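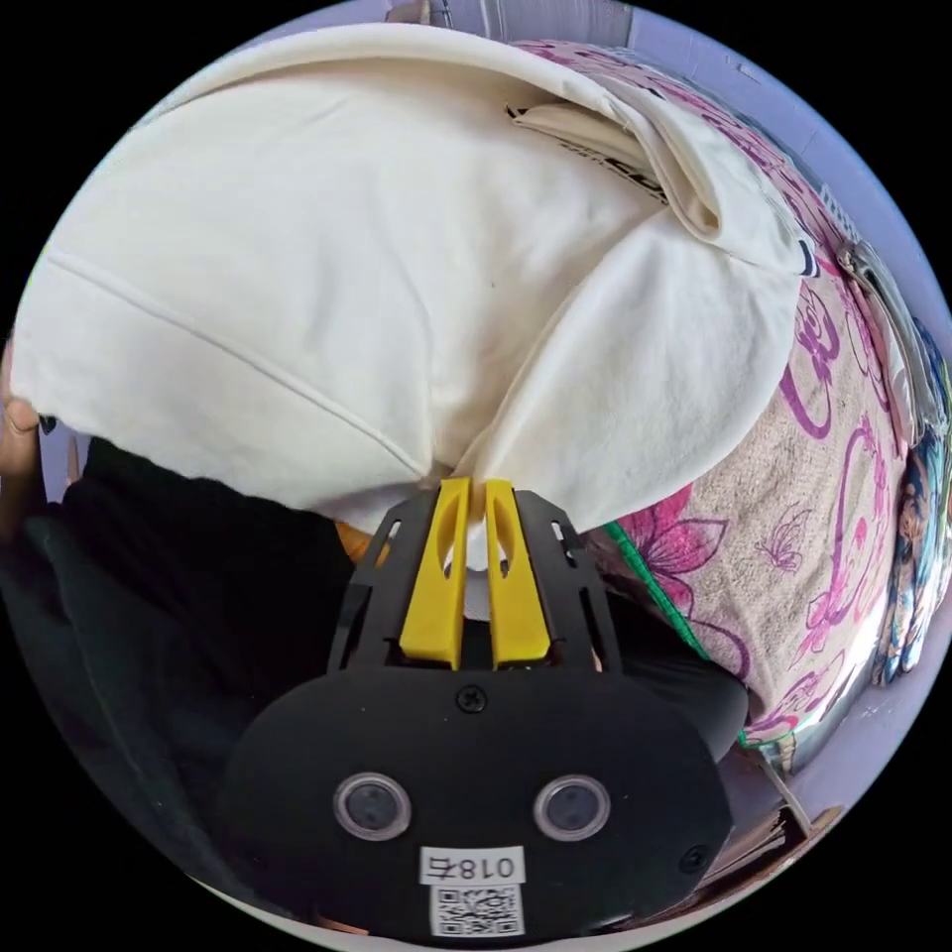 4. Trying out the two finger sets

Right, so by now you should have the handle together, the camera plugged in and the recorder running. If the light on the recorder is still blinking, go back to section 3 and sort that out first, please — everything below assumes you've got a steady picture.

I wrote this part after a long Sunday of swapping fingers back and forth, and it's the section people write to me about most. The Gevberg handle takes two sets. There are the soft yellow ones with the long oval hole near the top, and the stiffer Drotureck ones that come in their own bag. I'll tell you which I prefer for what, but do try both on your own things before you settle on one!

What you need

The handle, both finger sets, the small cross-head screwdriver, and some washing. A big pale cloth and something dark make a good pair, as you'll find out in step 6. I work on a bed with a patterned sheet on it (flowers, butterflies, the lot) and I'd suggest you pick something equally busy. A plain white table makes every gripper look clever.

Fitting the fingers

1. Switch the recorder off and let the handle close all the way. Hold it with the open bracket pointing away from you.

2. Undo the finger screws, slide the old pair out and put the new pair in. They're a left and a right, and they do look the same at a glance. Karla Zepeda marked hers with a dab of nail varnish on the left one, and I've copied her ever since.

3. Do the screws up until they stop, then back a tiny touch. Squeeze the handle slowly. The tips should meet along their whole width. If one rides over the other, loosen both, squeeze again, and tighten while you're still squeezing.

Caution: don't put your own finger between the tips to check the grip. The soft set only gives you a nip, but the stiff set hurts. Use a folded sock.

4. Turn the recorder back on and type in the handle number from the label. If the label reads backwards on your screen, the mirror setting is on. You can leave it on if you like, just keep it the same for every run, or your left and right will be a mess when you come to compare them.

The cloth test

5. Drop the big cloth on the bed in a heap. Don't smooth it. Bring the gripper in low, pinch one fold near a seam, and lift it a hand's width. Get a helper to hold the far end if the cloth is large (or use your other hand, I often do). Let go, shake the heap up and do it again.

Note: go for a fold and leave the flat parts alone to begin with. Flat cloth is a different problem and I cover it in section 5.

6. Now put the dark thing beside or under the pale one and repeat. Watch your preview as you do it. With a lot of white cloth in view the camera turns the brightness down, and black fabric can go to a flat blob with no creases in it. If that happens, fix the exposure by hand: open the camera page, untick Auto, and start at 2,000. Nudge it down from there if the cloth looks washed out.

7. Do the same number of tries with each finger set and write down every miss as you go. I mean every one, even the silly ones where you bumped the bed. Heriberto Bedoya and I did 44 tries with each set before we trusted what we were seeing, and I'd changed my mind twice on the way.

What I found

The soft yellow fingers are my pick for anything that folds. They bend round the cloth a bit, and you don't have to be dead on with your angle. The stiff ones are better at thin edges and hems, but they let go of thick folds more often, and you feel it in your wrist by the end of an afternoon. For towels I honestly couldn't choose between them.

If you're using the older Cattaneo handle, the spring is heavier and both sets will seem stronger than they do on mine. Don't mix its results in with the others. Keep a separate folder.

If something goes wrong

Screen says error 417: the handle number you typed doesn't match the one stored in the recorder. Type it again without spaces.

Fingers slip out when you pull: the screws are too loose, go back to step 3.

Picture is sharp in the middle and bendy round the outside: that's normal with this lens. Leave the straightening option off until you've finished all your runs.

Fluff on the tips: wipe them with a damp cloth between sets and let them dry before the next go.

Section 5 starts with the soft fingers fitted, so put those back on before you turn the page.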